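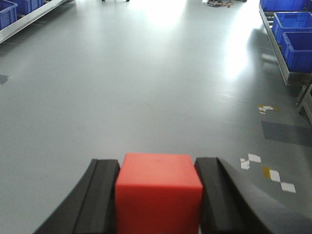
Blue bins and steel shelves: how a small storeroom got sorted

04/12/2025

Most storerooms fill up in the same way. Somebody needs a place for a box, puts it on the nearest shelf, and a year later the box is behind four others and has to be bought again. The people at Ositz had reached that stage by August. They keep play and craft materials for after-school clubs, a lot of it small and easily lost, and the stock had spread across two rooms and a corridor.

Joni Huttunen was given the job of putting it right. He had run a parts counter before and had firm views on containers. His first decision was to buy one kind of bin in one colour and get rid of everything else, including the cardboard, the biscuit tins and a set of drawers that stuck.

"People want a different colour for every sort of thing," he says. "Then you run out of green and it falls apart. Buy blue and write on it."

The budget was £745, with £200 of that held back for shelving repairs. The bins came from a trade supplier called Kovalchuk, which sells them secondhand after a deep clean. Huttunen asked for straight stacking bins with a proper rim and turned down the folding type, as the hinges tend to go first. 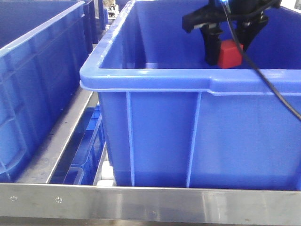

Choosing a bin is mostly a question of walls and rims. Thin-sided boxes bow outwards when they are full, and then the one on top no longer sits square. The thing to look for is a thick rolled rim and upright ribs down the outside, like those on the big blue bin with the red cube held over it. The rim is where your hands go and where the next bin rests, so it takes most of the wear. Run a thumb along it before you pay. Small cracks at the corners will grow.

Size matters too. A deep bin suits blocks, balls and soft things that can be tipped in. It is a poor home for anything flat or breakable. Huttunen's rule is that one person should be able to lift a full bin from waist height and walk with it to the door. If they can't, the contents are split between two bins.

Small pieces are kept apart by type. Cubes go with cubes, beads with beads, and anything that belongs to a set goes into a cloth bag inside the bin. The stock list runs to 117 lines, shorter than it used to be. Worn-out things were thrown away and duplicates were passed on to Flavance, a toy library in the next town. 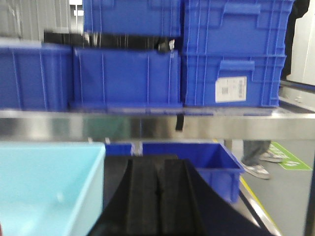 Stacking and labels

Two high is the limit on the upper shelf. A third bin can be made to fit, but then the bottom one is never opened, and the old habits creep back. Heavier contents go underneath. The bin used most often goes on top, or stands by itself.

Labels go on the end that faces the room, below the handle, where a hand won't rub them off. Ositz uses plain white ones with a printed code that ties up with the stock list. Huttunen would like the name of the contents in much larger letters and is still arguing for it. Paper labels lasted a few weeks. The present ones are a wipeable sort from Plarnitz, and they peel away cleanly if the plastic is warmed first with a hairdryer.

Handles should all face the same way. It takes a minute to turn a bin round when it goes back, and people forget, so there is a note on the door.
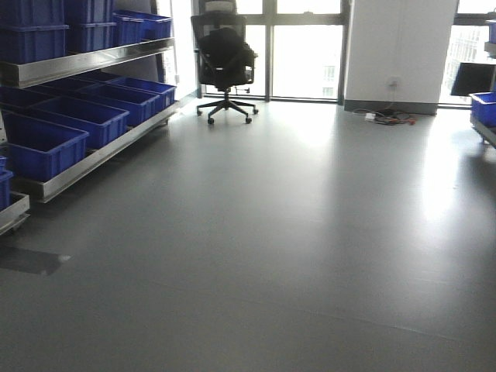 Shelving was the dearer part of the job. The old timber racks had sagged, and Huttunen wanted metal that could be wiped down and would take the weight without complaint. Stainless steel costs more than painted, and he thinks it worth the money in a room where things get dragged in and out. The long trays have a raised front lip. On the lower level four bins stand in a line with their open tops up and nothing in them, and these are kept for returns. Whatever comes back from a club goes into a returns bin first, is checked against the list, and only then joins the rest.

The returns are dealt with at the end of each day, usually in less than half an hour. Bins are washed out with warm water and washing-up liquid and left upside down until dry. The shelves get a damp cloth, the floor a mop.

Huttunen's next job is the corridor, which still has a row of coat hooks and 2 cupboards that he has not yet opened.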